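Die Sache mit dem Regal, oder: warum mein linker Arm die Puddingpackung nicht loslassen wollte

Wer hier schon länger mitliest, weiß ja, dass ich seit Februar abends an meinem Simulationsprojekt sitze. Zwei Arme, ein Regal, ein bisschen Einkauf drin, und am Ende soll alles ordentlich umgeräumt sein. 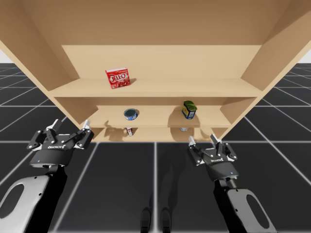
Eigentlich wollte ich heute einen ganz anderen Beitrag schreiben, nämlich über das Greifen von runden Dosen (kommt noch, versprochen!). Aber dann kam der Lauf vom Wochenende dazwischen, und der beschäftigt mich so sehr, dass die Dosen jetzt warten müssen.

Also von vorne. Ich hatte die Steuerung auf Rarnen umgestellt, das ist meine kleine selbst geschriebene Schicht zwischen dem Planer und den Armen. Der Planer heißt bei mir Claltus, fragt nicht, der Name ist an einem sehr späten Abend entstanden. Claltus sagt: linker Arm hoch, JELL-O-Schachtel vom oberen Brett nehmen, nach rechts versetzen. Rarnen übersetzt das in Gelenkwinkel und passt nebenbei auf, dass keiner der Arme irgendwo durchfährt, wo er nichts zu suchen hat. So weit die Theorie.

Samstagabend habe ich dann eine Serie mit 2.000 Durchläufen gestartet und bin schlafen gegangen. Morgens Kaffee, Rechner an, Protokoll auf: Bei Durchlauf 958 war Schluss. Kein Absturz, keine Fehlermeldung, die Simulation lief munter weiter, nur getan hat sie nichts mehr. Der linke Arm stand mit der Schachtel im Greifer halb vor dem mittleren Brett und drückte. Und drückte. Die ganze Nacht! Die Kraftkurve sah aus wie eine Treppe, die irgendwann oben an der Decke klebt.

Mein erster Verdacht war natürlich die Physik. Wenn man mit Simulatoren arbeitet, gibt man immer erst mal der Physik die Schuld, das ist bequem. Ich habe also den halben Sonntag an den Reibungswerten herumgeschraubt, die Kontaktparameter neu gesetzt, den Zeitschritt halbiert, und jedes Mal dasselbe Bild: Schachtel im Greifer, Greifer am Brett, Ende.

Dann habe ich mir endlich mal die Zustände angeschaut, statt immer nur die Kurven. Und da stand es eigentlich ganz deutlich. Rarnen hatte den Kontakt mit dem Brett sehr wohl erkannt und einen Halt ausgelöst. Nur hat Claltus davon nichts erfahren. Der Planer wartete brav auf die Meldung "Ziel erreicht", die nie kam, und hat so lange die gleiche Zielposition nachgeschickt, bis Rarnen den Halt wieder aufgehoben hat. Weil ja ein neuer Befehl da war! Das hatte ich mir irgendwann im Frühjahr selbst so eingebaut, als "praktische" Abkürzung beim Testen, damit ich nicht nach jedem kleinen Anstoßen von Hand quittieren muss. Ein neuer Befehl löscht den Halt. Super Idee. Ganz großes Kino.

Ich saß da und mir wurde ehrlich gesagt ein bisschen mulmig. In der Simulation kostet mich das eine Nacht Rechenzeit und etwas Stolz. Aber genau diese Schicht wollte ich im Herbst auf die echten Arme spielen, und an einem echten Regal steht auch mal jemand daneben und greift rein. Ein Not-Halt, der sich selbst wieder aufhebt, sobald der Planer ungeduldig wird, ist schlimmer als gar keiner, man verlässt sich ja drauf.

Repariert ist es inzwischen, und zwar so: Der Halt ist jetzt ein eigener Zustand, aus dem kein Fahrbefehl herausführt. Es braucht eine ausdrückliche Freigabe, und die kommt von mir und nicht von Claltus. Dazu bekommt der Planer jetzt eine richtige Rückmeldung mit Grund, also "Kontakt", "Kraft zu hoch" oder "Arm zu nah am anderen Arm". Wenn 4 Sekunden lang kein Fortschritt messbar ist, wird der Versuch abgebrochen und als Fehlschlag gezählt. Den Greifer lasse ich beim Halt geschlossen, darüber habe ich lange nachgedacht. Bei einer Schachtel mit Puddingpulver ist es egal, ob sie runterfällt, bei einer vollen Dose über dem Fuß schon weniger.

Was ich noch nicht verstanden habe: warum es erst so spät passiert ist. Die Startpositionen werden leicht verwürfelt, und offenbar stand die Schachtel vorher nie so ungünstig, dass der Arm auf dem Rückweg die Brettkante mitnimmt. Vielleicht liegt es auch am Ekwueme-Modul, das mir die Bahnen glättet und dabei gerne mal eine Kurve etwas enger zieht, als ich sie geplant hatte. Da muss ich noch mal ran. Ich habe den Startwert von 958 gespeichert und lasse ihn jetzt bei jeder Änderung als Test mitlaufen, der Durchlauf hat sich seinen festen Platz redlich verdient.

Das Prusico-Forum hat mir übrigens sehr geholfen, da hatte jemand fast das gleiche Problem mit einem Förderband. Danke in die Runde! Falls jemand von euch eine elegante Lösung für Rückmeldungen zwischen Planer und Steuerung hat, bitte ab in die Kommentare damit, meine funktioniert, aber schön ist sie nicht.

Die neue Serie läuft seit gestern Abend. Ich gucke jetzt nicht nach. (Okay, ich habe schon zweimal nachgeguckt.)

8. Juli 2026 | Abgelegt unter: Roboterkram, Pannen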